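Does the Post Position Matter? My Harness Racing Project
Archana Kashyap

I picked harness racing because my uncle used to take me to the Gamska track every July, and he always swore that a horse starting on the outside had no chance. I wanted to see if he was right (he's very loud about it).

I went through the results for 892 races at Gamska and typed them into a spreadsheet by hand, which took far longer than I'd planned. I left out any race with fewer than six starters. For each one I wrote down the winner's post position, the distance and whether it was for trotters or pacers.

The inside did well, but post 1 wasn't the best! Post 2 won more often, and I think that's because the driver can tuck in behind the leader without getting boxed against the rail. Out wide it was grim — post 8 won just 27 races in the whole lot, and 20 of those were over the longer distance, where there's more time to find a place. 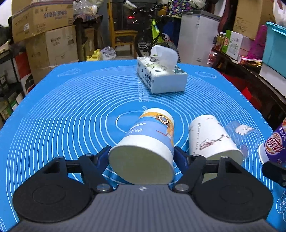
One horse messed up my tidy pattern. Plemix, a trotter from the Bañuelos stable, kept drawing the outside and kept winning anyway. I nearly took him out as an outlier, then decided that wasn't fair on him and left him in.

If I did it again I'd add the betting odds, so I could tell a bad draw from a slow horse. I'd also like to try the same thing with Ovadier, where the track is bigger and the bends are wider. My uncle has read all this and still won't back anything outside post 5.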